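Pruvex collection update, September

The handheld collection for the Pruvex manipulation set has passed its first target. The archive now holds 2503 demonstrations, of which 885 have been through review and are cleared for training. The first target was 2000 recorded episodes. The rest of the queue should clear faster now that the review tool flags tracking loss on its own.

Each episode is recorded by one operator working with a pair of handheld grippers. No arm is involved at this stage. The operator does the task by hand, the onboard camera records the view past the fingers, and the gripper path is recovered afterward from the video. Fung-ping Wu's group handles that step, and most rejected episodes are rejected there: either the path breaks partway through or the left and right tools end up in frames that do not line up.

Part of the collection has moved out of the Davonex lab and into shared areas of the building, including the upper level over the open desks. The lab recordings were too uniform. A policy trained on them did well at the same bench and poorly one room over. The new locations add glass, railings, daylight and mixed lamps, and the wide lens takes in a good deal of each.

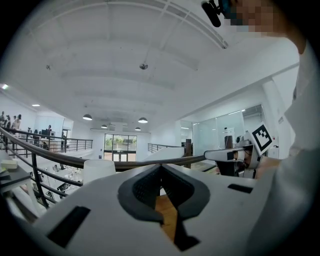

Marker checks

The square marker on a gripper has to stay readable to the other tool for the relative pose to be recovered. Operators should keep the following in mind:

Hold the handle below the marker, with fingers clear of the black border.
Start each episode with the tools facing each other for a slow count of three.
Wipe the tag before a session. Replace it if a corner has lifted.
Push long sleeves back from the wrist.

Rejected episodes

Vangelis Karamanlidis went through the last batch of rejections and found 52 caused by a covered or blurred marker. These are not recoverable and will be recorded again under the same task names. Please do not reuse the old episode numbers.

Next

The Gunetti and Tsai task lists stay open through the end of the month. Both need more two-handed transfers, and Tsai is short on episodes recorded after 4 p.m., when the daylight drops. Calibration files go in the session folder along with the raw video. Sessions uploaded without them will be held until the files arrive.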